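2024-10-09
Workshop notebook, bindery end of the room

Back on the Bemlow job. For anyone picking this up cold: Bemlow is the reprint of the old gothic novel, the one with the lighthouse and the two sisters, and we're doing the short hardback run for Punside. 236 pages, sewn, cloth spine, printed paper sides. They want 100 copies finished before the December fair and I've got a proof block, a heap of folded sheets and not one finished book I'd put my name to yet.

I read the thing over the weekend, by the way, which I don't always do with the books we bind. It's good! Slower than I expected, and the narrator lies to you for most of the first half (I went back and checked and the clues are all there, the wet boots especially). I mention it because Punside's cover idea makes a lot more sense once you've got to the fire chapter. Before that I thought they'd just picked a moody picture.

Text first, then. The proof came back with corrections and I've been through them against the old Fakarell edition, the one we've been setting from. Found 4 places where our file drops a line at the foot of a page. All of them are where a chapter letter or diary bit ends and the normal text picks up again, so I'd guess the style for the letters is eating the line after it. Whoever has the layout file open next, please look at the paragraph spacing there before you fix them by hand. I fixed one by hand already and it pushed a heading over onto the next page, so don't do what I did.

The other thing is the spelling of the housekeeper's name. Fakarell has it two ways. I've left it two ways for now and written to Punside, because in a book like this I can't swear it isn't on purpose.

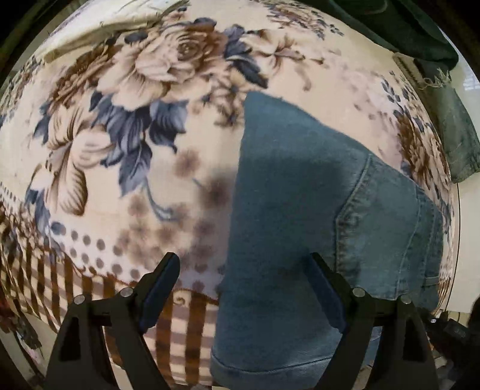
Endpapers were the big talking point this morning and I still haven't landed. Punside sent two swatches, a plain gray and a small repeating fern, and I don't love either one with the cover. The gray is fine but it looks like an office ledger. The fern is too green next to the spine cloth. What I keep coming back to is something much more domestic and old-fashioned, because the sisters' house is so stuffed with faded soft furnishings, and that fleecy blanket under the jeans has very nearly the right colors: cream ground, big tan and brown rose, leaves in a dusty blue-gray with darker outlines. Print that at a smaller size on an uncoated sheet and it would sit beautifully against a brown cloth. I'd want the rose landing off the fold so it doesn't get a crease through the middle. Going to mock one up in colored pencil and send it over, worst they can say is no.

Paper for it: the Van Leeuwen sample book has a text-weight cream that takes flat color well. We used the heavier one on the ghost story collection and it cracked at the joint on every third copy, so not that again. Grain has to run head to tail. I know everybody here knows that, and I also know what happened in the spring.

Sewing. Did one trial block on tapes, kettle stitch at each end, with the thinner thread. Swell is still more than I'd like. The sheets are quite soft and I think I'm pulling too hard at the tail, you can feel the block lean when you stand it up. Next one I'll press each section properly before it goes on the frame and go a bit easier on the tension. If that doesn't bring the spine down I'll drop to a finer thread again, although I hate working with it – it snaps when I'm nearly done and then I say things.

Glue: first coat of paste only, left it under the board. Will round it tomorrow.

While it was drying I did the sums on the companion volume. The Fakarell version of that one goes to 372 pages, and I don't think it can be done as a matching book without changing the paper or shrinking the type, and the type is already as small as I'd want to read in bed. My vote would be to let it be fatter and keep the same height, so they still line up on a shelf. Two sisters, one thin and one stout, it even fits the story. Haven't said that part to Punside.

Also had another go at the blurb since they asked if any of us had opinions. I do! The current one gives away who's in the boat. It's only a word, "her," but once you've read that word you know, and the whole middle of the book is you not knowing. I've suggested they say "someone" and cut the last sentence. 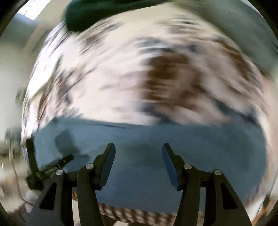

To do next

Round and back the trial block, see if it holds.
Ask Punside about the housekeeper.
Pencil mock-up of the rose endpaper, one at full size and one smaller.
Order the Van Leeuwen cream, only enough for trials until they've said yes.
Layout file: the dropped lines after the letters. Still three to go plus undoing mine.
Bring back the Fakarell copy, it's on my kitchen table with a bus ticket in it at the fire chapter.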